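Back on the allotment

Tuesday, July 10, 2018

Kastdale has had no proper rain for weeks, so I have been watering in the evenings after work. The beans are fine. The lettuce has bolted and I have pulled most of it up.

Trevor Kowalchuk on the next plot gave me a bag of leek seedlings – more than I have room for.
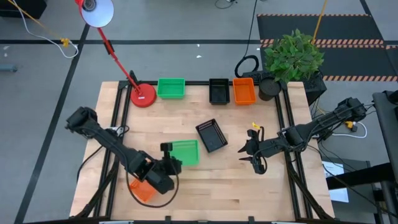 When should leeks go in? I plant mine by the middle of July, in deep holes filled with water and no soil pushed back.

The plot rent goes up by two pounds in August. I still need to mend the gate and find somewhere to put four bags of compost.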